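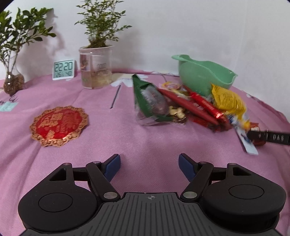
Fig. 1. Plant in a glass vase and digital clock on the table.

Student Projects > Building Science

Search this site Go

January 29, 2023
By Jawad Mirani

Overnight Ventilation and Carbon Dioxide in Small Apartments

1. Background

Bedrooms in older Calstead apartments are usually ventilated by window gaps and door undercuts alone. A common guideline value for indoor carbon dioxide is 1000 ppm. This project measured how far one closed bedroom departs from that value overnight and whether a door position changes the result.

2. Method

Readings were logged in a single-occupant bedroom in Coltville for 19 nights in July. The sensor stood at mattress height, away from the window. Three door positions were tested – closed, ajar and fully open – and the window stayed shut throughout. The sensor was checked against outdoor air before each night. Nights with a missing log were repeated.

3. Results

With the door fully open, the overnight mean stayed under the guideline. With the door ajar, it reached 1090 ppm. Closed-door nights were higher again, and the curve had not leveled off by morning. Temperature had no clear relation to the readings. 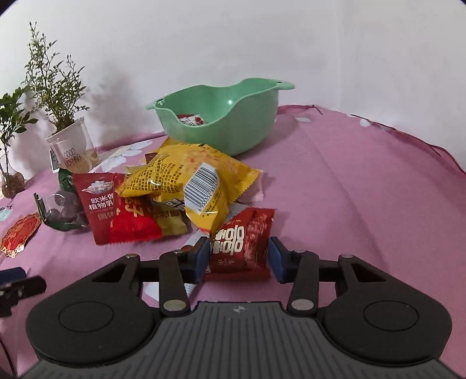 Fig. 2. Snack packets and a mint-green basin on a pink tablecloth.

4. Limitations

One room and one sleeper do not support general claims. Wind speed was taken from the Plillano weather station, which is 3 miles away and more exposed. Door gap width was set by eye on the first few nights and with a wooden spacer after that.

5. Further work

The Yakubu method for estimating air change rate from the decay curve could be applied to the existing logs. A second sensor in the hallway would show how much of the exhaled air moves there.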